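Section 6. Teaching a two-handed task by remote control

Applies to the Pirnulex control desk with two five-fingered hands. Replaces the sheet issued in March.

Read section 5 first if you have not yet set the hand limits. The sales leaflet says a new task can be taught "in an afternoon". Plan for longer. At Sillmont the bin lid task took 466 recorded attempts before the hands could be left to try it alone, and the first batch had to be thrown away over a mistake covered in step 4.

6.1 Before you start

1. Clear the table of everything the task does not use. Stray cups and pens will be learned along with the rest.

2. Switch on the desk, then the arms. If you do it the other way round the arms hold their last position and the desk shows zero, and the first movement will be a jump.

3. Put on both gloves and hold your hands still, palms down, until the two green marks show. The screen will say "Matched". Treat this as a claim to be checked. Bend one finger at a time and watch the same finger on the robot.

4. Check the thumbs separately. The thumb match drifts more than the fingers do and the screen gives no warning of it. Touch your thumb to your first finger on each side. If the robot's thumb stops short or slides past, repeat step 3.

CAUTION: Keep other people out of reach of the arms while the gloves are live. The stop pedal cuts the glove signal. It does not cut power to the arms. Use the red wall switch for that.

6.2 Choosing a first task

Start with something that has one moving part and stands up by itself. A bin with a hinged lid is a fair choice: it sits flat, the lid has a clear open and a clear closed, and it can be knocked without much harm. Avoid cloth, string and anything you would mind breaking. The demo films favour folding shirts. Leave that for later, or for the people who make the films.

Decide what counts as finished and write it down. "Close the bin" is too loose. "Lid down, bin still upright, both hands back from it" can be judged the same way by two people.

6.3 Recording an attempt

5. Set the bin near the middle of the table with the lid up. Move it a little between attempts. If it always stands in the same spot the robot will learn the spot and will reach for it whether or not the bin is there.

6. Bring both hands in from the sides, low, and stop short of the bin. Pause for a breath. This gives the recording a clean starting pose and gives you a chance to see whether either hand is lagging. 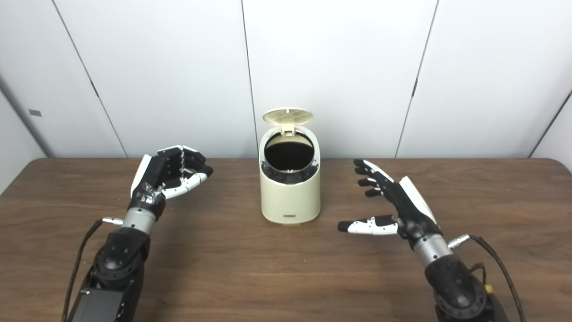

Gilchrist disagreed with the pause when this section was sent round, and said that every stop you put into a recording comes back as a stop in the finished task, only longer, and that new operators should be told to move in one go even if the early attempts look rough. We have kept the pause for the first hundred or so attempts and drop it after that. The longer stops are real, and we have not found a setting that removes them.

7. Steady the body of the bin with one hand. Use the side of the fingers and light pressure. You will not feel the bin through the gloves, whatever the leaflet says about "touch return". What you get is a buzz at the fingertip, slightly late, and it buzzes the same for a brush as for a squeeze.

8. Bring the other hand behind the lid and tip it forward. Let it fall the last part of the way. Following it down traps a fingertip between lid and rim.

9. Draw both hands back to the sides and press the left pedal to end the recording.

10. Mark the attempt Good, Poor or Scrap. Poor means it was finished but you would not want it copied. Be strict here. A Poor attempt marked Good does more harm than ten left out.

Note: The desk offers to mark attempts for you. On our trial set of 1,070 it passed attempts in which the bin had tipped over, provided the lid was shut at the end. Leave automatic marking off until this is mended.

6.4 Guiding by hand instead

The arms can also be taught by taking hold of them. Press and hold the grey button on the forearm, wait for the arm to go slack, then move it where you want it. Ustumitz prefers this method and gets smoother paths from it.

It has two drawbacks. You need both of your own hands to guide one arm, so a two-handed task takes two people who agree about timing. And the fingers do not go slack with the arm, so they must be set from the desk before each move. For tasks that are mostly reaching, guide by hand. For anything that depends on the fingers, use the gloves.

CAUTION: Support the arm before you let go of the grey button. It locks after a short delay and will sag in the meantime.

6.5 Letting it try

11. Load the attempts marked Good and start the build. Leave it overnight. The bar on the screen is not a reliable guide to the time left.

12. Run the first trials at quarter speed with a hand on the red wall switch.

13. Judge each trial by the sentence you wrote in 6.2. Do not soften it because the movement looked natural. Smooth failures are common.

14. Try the bin somewhere it has not stood before, then turn it slightly. If the results fall away sharply, go back to step 5 and record more with the bin moved further.

The figure printed on the box, 993 successes in a thousand, was measured by the maker with one object in one place. We have not come near it with the bin, and would be glad to see the recordings from any site that has.

Faults met while recording are listed in section 7. For a hand that drifts after matching, see 7.2.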